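The Pouring Quota

The contract specified 1,427 accepted episodes. An episode was one pour into one cup, hands in view from start to finish, wrist sensors reporting. Koval had 30 left and until 6 p.m. to record them.

He had read the Chauhan protocol enough times to recite it. Cap off and set down. Left hand on the mug. Right hand tips the bottle. Hold, return, release. Operators were asked to vary the angle and speed but not to perform. Piltach, who reviewed the uploads in Rarkstead, rejected anything that looked performed.
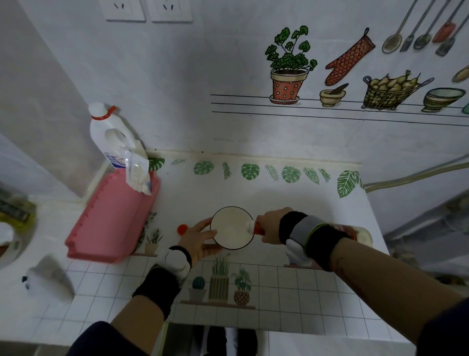

Last modified: June, 14:20

The orange cap lay to the left of the mug. Koval poured at a shallow angle and said the episode number aloud. The tag from Piltach came back in under a minute: accepted, note attached.

The note read: "Left hand tightens before the liquid arrives. Consistent across the last 200. Intended?"

He reviewed the wrist data. The trace rose early in every file, by up to 400 milliseconds. He tried the next pour with the hand relaxed. The trace rose anyway.

"Not intended," he typed. "Should I correct it?"

The reply took longer this time.

"No. The model has started doing it too. Spills are down. Leave it in."

Koval emptied the mug, set it back on the counter and put the cap on the bottle. Then he took the cap off again and read out the next number.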